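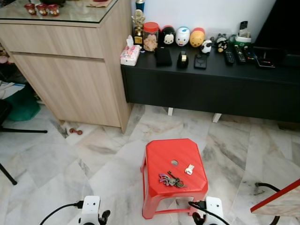 Keys on the red stool, lots more on the TV cabinet.

Home Help Board > Tidying & Storage
3 min read
Search the board... Go

Where do you all put your keys so they stay put?

Fereshteh Jafarzadeh
3 Nov 2020

Ok so quick one, have to leave in a bit. We moved in June and there's no entry table, no hooks, nothing. Keys get dropped on the red plastic stool in the living room, then someone needs to sit on it, and they go wherever. Lost mine 3 times since the move. The keychains are big enough too, one pink and purple thing and a little white rabbit, you'd think I'd see them.

The TV cabinet is the obvious spot but it's full. Remotes, tissues, the cookie jar, tape dispenser, a small trophy, plus the figures (Mickey, Donald, Pooh, a cow, one more) and those are NOT going anywhere, my daughter checks. There's also the wood cabinet with the glass top next to it, only the little red cups there mostly. Don't want keys scratching the glass.

Renting so no drilling. Tile floor, white painted wall. Don't want to spend much. What would you do?

Share (7)

Parvaneh Rezaei
Use the drawer!! The wood cabinet has one right under the glass top. Clear out the front bit, put a shallow dish in there, keys go in the dish, done. We did this at our old place and it took maybe a week before everybody remembered.

If you hate drawers - small tray on the glass, with felt under it. I have a Pralier one, cork bottom, no scratches so far. Move the cups back a little and theres room. Tray has to have a lip or the rabbit ends up on the floor.

Also the remotes. You have three lying flat and one standing up in the green and white holder. Get a second holder and stand the rest up too, frees a strip along the front of the TV cabinet. Phone case and tape dispenser can go in the drawer, do you need tape next to the TV? Then the keys could even go there. And I'd take the dumbbell off the floor by the cabinet, stubbed my toe on one of those for a whole winter.

Figures stay, agree with your daughter.

12 people found this helpful - Share

jinwood_fan
Adhesive hook by the door. Jinwood ones hold up to 900 grams which is plenty for keys. Wipe wall w/ alcohol first and leave it overnight before you hang anyhting. Pull the tab straight down when you move out, not toward you, I lost some paint that way.

4 people found this helpful - Share

Parsa
just keep using the stool and buy another stool to sit on

1 person found this helpful - Share

Fereshteh Jafarzadeh
Thanks all. Doing the drawer tonight, had an old soap dish that fits. Parvaneh where did you get the second remote holder, was it the same kind as mine or differnt?

2 comments - Show more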